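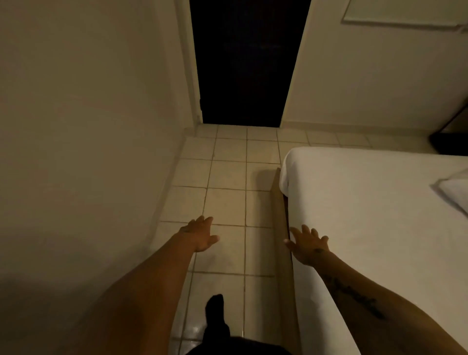

À quoi sert de filmer quelqu'un qui fait un lit, si le robot n'a pas les mêmes mains ?

À lui fournir des exemples de gestes, qu'il faudra ensuite traduire pour ses pinces, et cette traduction reste le maillon faible.

Accueil | Idées | Tribunes | Archives | Contact

Le lit bien fait ne prouve rien
Par Ebony Nepia -- 9/28/26

Chez Kitura, on m'a annoncé 175 séquences de chambre comme on annonce une récolte. J'ai demandé combien de chambres. Six. Je n'ai pas demandé combien de lits avaient des draps froissés, un chat, un enfant malade dedans.

Je ne conteste pas la méthode. Les mains humaines sont rapides, elles coûtent moins cher qu'un bras téléopéré, et l'on voit bien, du point de vue de la personne, où se portent les doigts. Mais on voit mal la force. Lisser une taie, c'est surtout sentir quand le tissu résiste -- et l'image n'en garde presque rien.
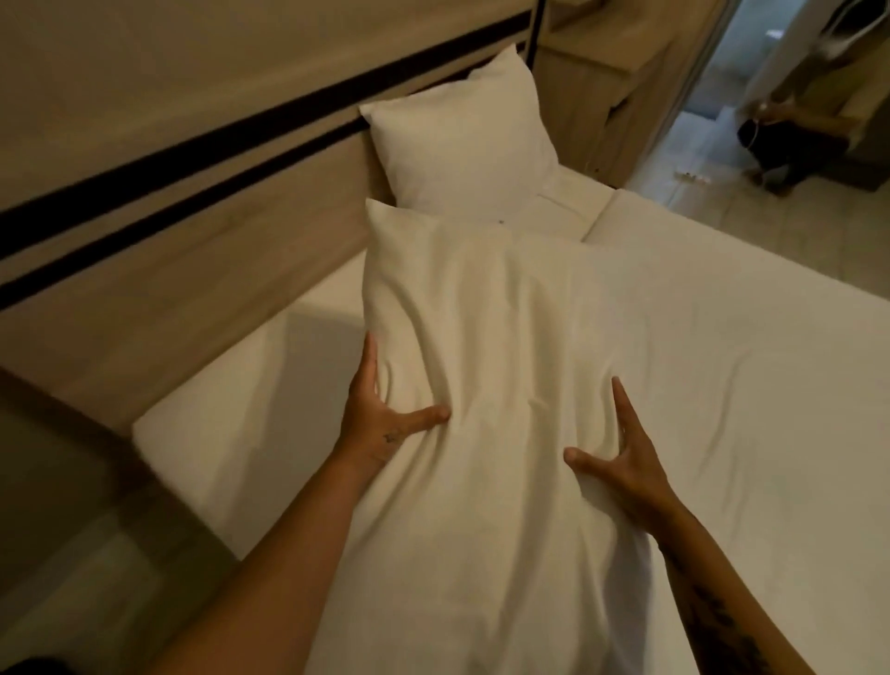 Suffit-il d'ajouter des séquences pour que le système apprenne mieux ?

Tout dépend de ce qui change d'une séquence à l'autre : répéter le même geste sur le même lit apporte vite très peu.

La société Clillia affiche 98 % de réussite sur ses essais du mois d'août. Réussite de quoi ? Le document, que j'ai lu deux fois, compte un oreiller « placé » dès qu'il touche le matelas. Ma grand-mère m'aurait fait recommencer.

Il manque aussi les ratés. Dans les lots que j'ai pu consulter, les reprises maladroites avaient été coupées au montage, par souci de propreté. Or c'est là qu'une machine apprendrait à se rattraper. Qu'on me montre trois lits ratés puis repris, et je réviserai volontiers mon jugement. En attendant, je continue à tirer mes draps moi-même.

À lire aussi
Bristuvwood : l'entrepôt qui triait trop vite
Qui annote les gestes des autres ?
Gavrilă, ou la promesse du robot de chambre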